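Workshop Notebook – Desktop Refurbishment, Bench 2
Entry: Thursday, July
Kept by: Mei Park
Checked by: Senad Nikolaidis

Purpose of the session: to continue the strip-down of the towers received from Relitz and to settle the order of work for the remainder of the batch. The intake sheet gives 73 units. Arlo Kapoor has asked that the written procedure be amended before any further units are opened, as the present version was drawn up for a smaller case and does not match these.

Memory modules are to be removed first and placed in the antistatic trays, with the unit number written on the tray label. The cooler follows, then the processor. Processors go into the clamshells supplied by Clukel and are not to be stacked outside them. The old compound is cleaned off at the parts counter and not at the bench.

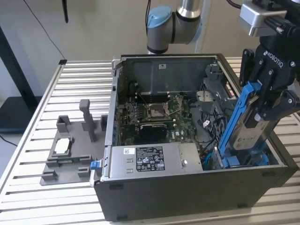

The order of removal after the processor remains under discussion. Hollis Marchetti prefers to take the power supply next, on the grounds that it is the heaviest part and its cables obstruct everything else. I would leave it until the board connectors have been freed and inspected. With the tower on its side and the panel off, the supply occupies the front lower portion of the interior and its regulatory label faces upward, so the rating can be copied to the unit sheet while the supply is still in the case. The memory slots and the CPU socket should be clear at that stage, and the socket is to be covered before any cable is drawn across the board. Protective caps are in the second drawer; a further 100 have been requested from Brosach.

Points for the revised procedure:

Lever arm of the socket to be handled by its end only. Contacts are not to be touched or brushed. Suspected bent contacts are noted on the sheet and referred to Senad.

Chipset heatsink stays on the board. It is not part of the strip-down.

Blue release tab on the case to be checked for cracks before the unit is passed on. Replacement tabs are not stocked – damaged cases go to the Mahmoud shelf for parts.

Screws to be bagged by unit and not pooled. Lucinda Pennington reports that the pooled box from the last batch held three different threads and took most of a morning to sort.

Outstanding: amended procedure to Arlo for signature. Label stock to be reordered, 200 per roll. Hollis and I will each take one unit in our own order and compare the sheets on completion.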